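Buchstabenklötze statt Lernversprechen: Woltmont prüft Holzspielzeug auf Alltagstauglichkeit

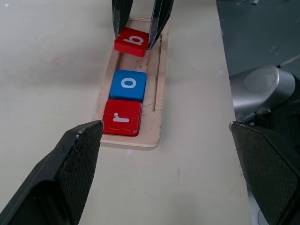

Weiße Kleinbuchstaben auf roten und blauen Klötzen auf einer schmalen Holzleiste mit Rille. Abdruck honorarfrei, Quelle: Woltmont

Kaum ein Spielzeug für Vorschulkinder kommt noch ohne den Hinweis aus, es fördere das frühe Lesen. Die Verbraucherinitiative Woltmont hält davon wenig und hat 11 Buchstabensets in Kindergärten ausgelegt. Der Bericht erscheint im August.

Geprüft wurde, was nach Monaten im Gruppenraum noch brauchbar ist. Kratzer und abgestoßene Kanten fanden sich bei fast allen Sets, auch bei teuren. In den Holzleisten sammeln sich Krümel, und manche Rille lässt sich nur mit einem Pinsel säubern. Die Hersteller schweigen dazu meist.

»Ein Kind legt r und o nebeneinander, und auf der Packung steht etwas von Sprachkompetenz. Belege dafür haben wir angefordert und keine bekommen«, sagt Projektleiterin Elba Saavedra. Auch gedrehte Klötze seien ein Problem: Aus einem b werde je nach Blickrichtung ein q, und die Anleitungen verlören darüber kein Wort.

Befragt wurden außerdem rund 800 Eltern. Die meisten kauften nach Farbe und Preis. Ob das Set Drallum, das die Initiative als haltbarstes einstuft, seinen Aufpreis wert ist, lässt der Bericht offen.

Der Bericht umfasst 168 Seiten und kann bei der Pressestelle von Woltmont angefordert werden.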